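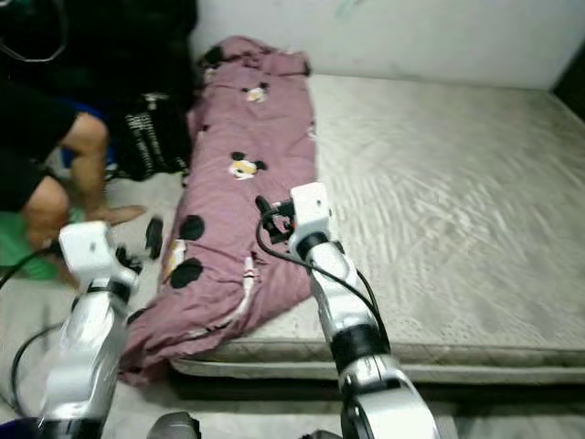 Naciri Quilted Mattress, Light Gray

A low-profile mattress for kids' rooms, guest rooms and daybeds. The Naciri has a stitched cover in light gray and a padded border along the front edge. It goes on a slatted base, a solid platform or straight on the floor, and one adult can turn it without help.

Details
Item number: 392
Length: 210 cm
Width: 82 cm
Color: light gray
Base: sold separately

The cover is sewn on and does not come off. Vacuum it with a soft brush when you change the sheets. For spills, blot with a damp cloth and a little mild soap, then let the mattress air dry before you make the bed again. Do not bleach or iron. Covers in this color show marks with use, so we suggest a fitted sheet or a mattress protector from the first night.

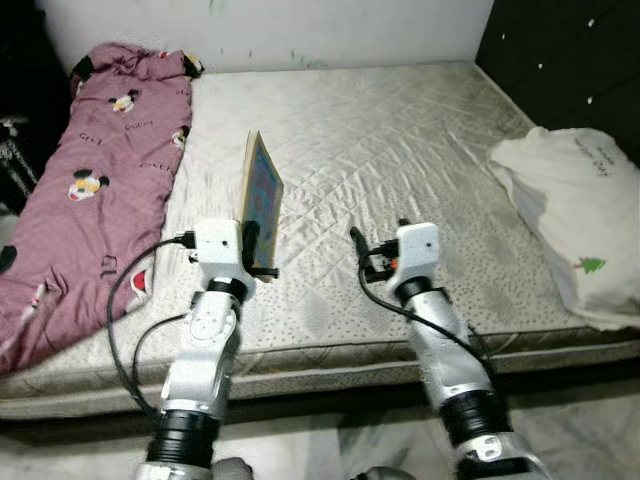

Naciri mattress, diamond-stitched cover and piped front border.

Turn the mattress head to foot once a month for the first season, and after that whenever you do a big clean. If it arrives rolled, open it in the room where it will be used and give it a full day to fill out. The corners take longest — this is normal.

Bedding is not included. Any light cover works on top, from a child's cartoon blanket to a plain cotton throw, and the low height makes it easy for small children to climb in with a book.

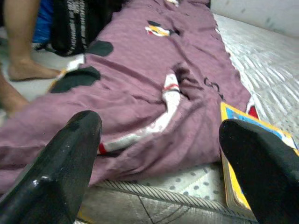 Fitted sheets from the Colell range are cut for this size and come in white and sand. Older Colell sheets, sold before August, were cut for a deeper mattress and will sit loose.

Delivery and pickup
Delivery to Mesville and Cladbridge is $39, carried to the room you choose. Pickup is free from the Cladbridge store, any day except Monday. For stock questions ask for Magdy El-Sayed; for returns and exchanges, Mahmoud Gaber.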